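Notes for the knitwear folding set, Lelia subfolder. Rushed, sorry, will tidy up in March if I get a chance.

# lelia-knits

Short clips and notes on folding jumpers on a bed. Knits only. Tees and flannies live in `trollen/`, don't mix them up again please.

**Kept by:** Mieke Van den Broek
**Labels checked by:** Bok-nam Wang

## What's in it

- 231 folds, one garment each
- 200 with full labels, the rest just have a start and end time
- 11 garments, mostly wool or wool-ish. Care tags were gone on a few so fibre is a guess
- all done on beds, no tables or ironing boards

## Labels

| field | notes |
|---|---|
| `garment` | jumper, cardi, vest |
| `colour` | plain words. teal is teal, not "blue-green" |
| `neck` | crew, V, roll |
| `start` | flat, half folded, heap |
| `sleeves` | out, in, one of each |

"Flat" means spread out, wrinkles are fine. A ridge down the middle still counts as flat. If a sleeve is already over the body put `one of each`, even if it's only the cuff.

## Folding order

1. Sleeves in, either side first
2. Sides to the middle
3. Hem up to the collar
4. Pat down, don't squash

Bok-nam does hem first on the cardis. Left those in, marked `order: alt`.

## Known problems

- fuzzy knits grab the sheet and the bottom layer drags
- ribbed collars curl, so the neck label is somtimes wrong on dark ones
- pillows stay on the bed. Don't label them
- Unance names are still on the old folders, rename pending
- Maes batch has the times in seconds, everthing else is in frames. Convert before you merge

## To do

- second pass on `sleeves`, the dark colours especially
- ask Bok-nam about the two vests labelled as jumpers
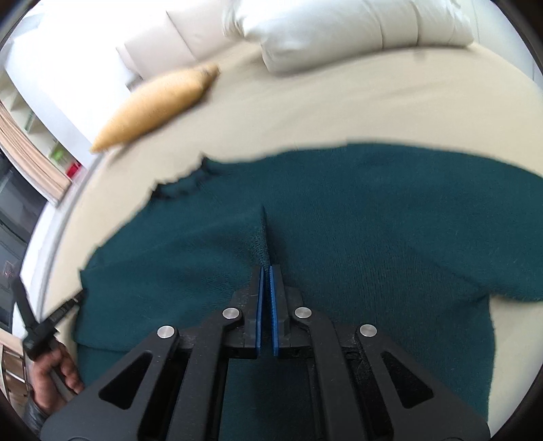 - split the cardis out into their own list, buttoned and unbuttoned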